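Who gets the easy part of the job?

Sunday, December 10, 2023

Quick one today, I have to be out the door soon. But three people sent me the same message after last week's column and I'd like to answer it before it goes stale.

The message: surely you can't be upset that robots are taking the boring work.

Well. Depends whose boring work. I did 3 years on the returns bench at Gostell, the Lunudside building, back when it was all hands. School and office kits come back, you tip them out, pens here, trash there, wipe down, next. Dull? Yes. Also the only part of the shift where you could talk. You learned who was looking for a second job, whose kid was sick, which supervisor to avoid. None of that was in the job description and all of it kept people from quitting.

Now there are arms on the sorting.
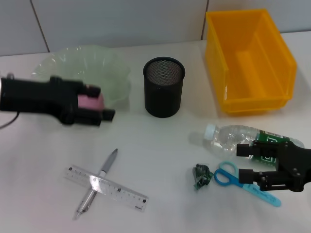
Sorting work: a sponge in one gripper, the other open over a water bottle.

I'm not going to pretend the thing is stupid. A table of mixed junk is hard. A sponge squashes, a ruler lies flat, a pen rolls. I've watched new hires make a mess of it on day one and they had thumbs.

What bothers me is what's left over for the people. Bernadette Doucet was on the bench next to mine and she's still there. Her day used to be a mix – an hour of sorting, an hour of repairs, some lifting. Now it's repairs and lifting. The easy hour is gone and the hard ones filled up the space. Her words: "They took my sitting down." Same pay, by the way. Same breaks too. Her shoulder is 42 years old and feels it.

Management says she can train up. Fine, good even. There's a course, run by Lepik, 2 evenings a week, unpaid, over in Grirnell. No bus back after nine. So who goes? The ones with a car and nobody waiting at home.

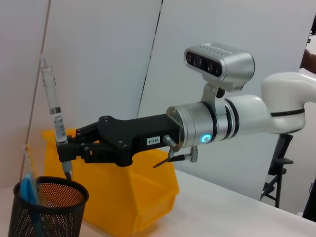

A marker on its way between fingers, pen holder at lower left.

And somebody still has to look after these things. Watch them, reset them, pick up what they drop. That is work. It takes attention all day long, which is more tiring then people think, and so far it has no job title and no pay grade. Give it both. That would be my first demand if I was still on the floor.

Second one: when a machine takes the light task, the heavy tasks get a longer break between them. Put it in writing. The building bought new lockers this year for 3,000 dollars so please dont tell me there's no money for a second break.

Keep the arms, I don't care. Just ask the people at the bench which hour they'd like to give away. Bernadette would of picked the lifting.

More on the Grirnell course in February, if I can get anyone there to call me back.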